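Getting stains and smells out of cups, beakers and flasks

Feb 8, 2021

Quick one today, been meaning to write these up since November. All stuff I do at home, no fancy products.
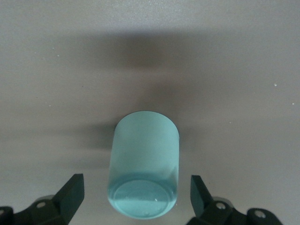

Tea stains first as that's what most of you write in for. Bicarb. One heaped teaspoon, just enough water to make a paste, rub round with a damp cloth. Leave ten minutes. Rinse. If there's still a brown ring, do it again before you reach for anything stronger.

Don't use scourers on plastic. The scratches hold the tea and next week it's worse than before.

Coffee is a bit more stubborn. Same paste but with a squeeze of lemon in it. It fizzes, let it. Old toothbrush for the corner where the wall meets the bottom, a cloth never gets in there properly.

Plastic that smells of squash or soup: fill to the brim with warm water, two spoons of bicarb, leave overnight with the lid OFF. Lids get done separately in a bowl. Take the rubber seal out first, hook it with the handle of a teaspoon, not a knife (I've sliced two). Black specks under the seal are mould, so bin it if they won't shift. Replacement seals for my Trindeck flask came in a pack of three and fitted fine.

Still smells? Dry it properly and stuff with scrunched newspaper for a couple of days. Wash well after. Works on lunch boxes too.

Limescale. White vinegar, half and half with water, an hour. Not on anything with a metal trim you're fond of. And never vinegar and bleach together, not even one after the other in the same bowl. The fumes are nasty.

Glass. Cloudy glasses out of the dishwasher are either scale or scratching. Wipe one with vinegar, if it clears it's scale and you need more salt in the machine. If it stays cloudy that's the glass itself gone and you cant fix it. My old Durán tumblers went that way, now they hold pencils and screws in the shed.

Two glasses stuck together: cold water in the top one, stand the bottom one in warm. Not hot. Wait a minute, then twist gently. Dont pull.

Enamel mugs. Chips on the rim, stop drinking from it. Chips on the outside only, dry it straight away or it rusts. Burnt on milk, soak in soapy water then bicarb again.

Sticky label left on a new cup? Cooking oil on kitchen roll, leave it a quarter of an hour, scrape with a fingernail or an old bank card. Wash up after with hot soapy water. Evitz labels are the worst for this, need two goes.

Drying. Upside down on a flat tea towel traps the damp and that's where the musty smell comes from. Use a rack, or lean them on a wooden spoon so air gets under. Don't stack until bone dry.

Storing: the ones you use least at the back, obviously, but right way up if the shelf is clean. Rims chip when they're stood on. I cut up an old cork tile for the shelf liner, left over from the Brandedach job in the hall.

Ink or felt tip on plastic, try a dab of surgical spirit on cotton wool. Somewhere small first. It can take the shine off.

Next time, teapots and that tarry stuff inside the spout. Pipe cleaners needed so get some in.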